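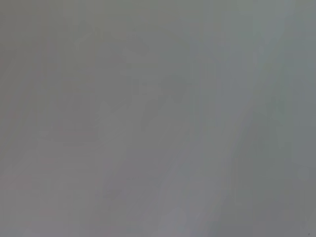 Gray, with a paler band to one side, at Khoury Hall in Driston.

DRISTON, June – The lost property table at Khoury Hall is open again, and the town's single gloves have until the end of the month to find their owners.

The hall collected 43 unclaimed items over the winter season, most of them left behind after concerts and the Flovbridge Road indoor market. By noon on opening day, 17 had gone home. The rest are being brought out in turns on a white table against a white wall, an arrangement that does a bright blue fabric glove a lot of favors and a white cup very few.

The cup has been walked past all morning. The glove, on the other hand, has drawn steady interest from people who own blue gloves, though so far all of them have arrived with a complete pair at home and a general wish to be helpful.

Owners are asked to describe an item before claiming it. For the glove, "blue" will no longer be accepted as a full description.
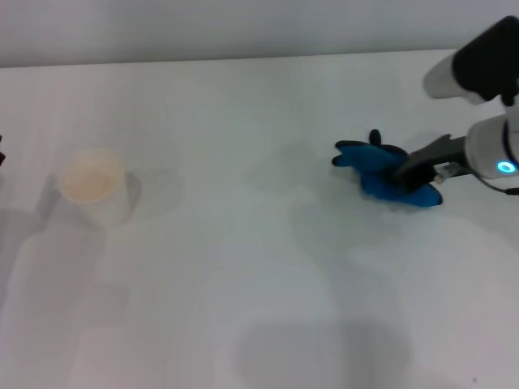 Anything still unclaimed when the table closes goes to the Brurkska thrift shop, which has agreed to take the lot, single gloves included. The shop keeps a bin for them near the register and sells any two for the price of one, matching or otherwise. Last year the Driston leftovers brought in $20, a sum the shop described in its newsletter as "welcome."

Umbrellas remain the hall's biggest category and its least claimed. Visitors have been reluctant to identify a black umbrella as theirs, and a few have asked whether they might simply pick a good one. They may not.

The table is open from 10 a.m. to 4 p.m. through the end of June, by the side entrance. Cups can be collected without proof of purchase. Items found after closing will be held for next season – the hall asks that people check their pockets on the way out.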